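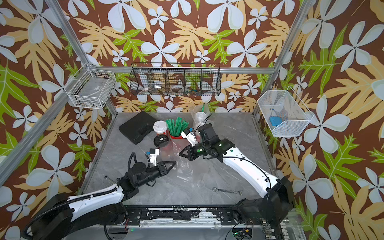 Pongsak Srisuk wants to know if anyone else on the Pambridge server lost gold after the May patch. He had nearly 1,000 in the guild bank, logged in after lunch and found 400. The mail tab is blank too!

Somkiat Phetsri
Same for me on Davville, ugh. Log out fully, wait for the 2 pm restart, then open the bank from the Tornwood vendor (the one by the gate, not the docks). Mine came back on the second try.
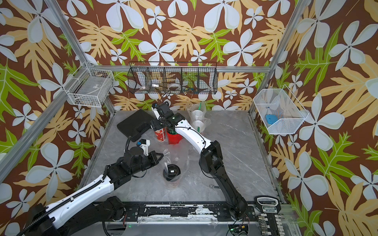

Still missing after the restart?

Chantharasri
Send a ticket with your guild name. I did and I'm still waiting lol. Don't spend what's left till they answer.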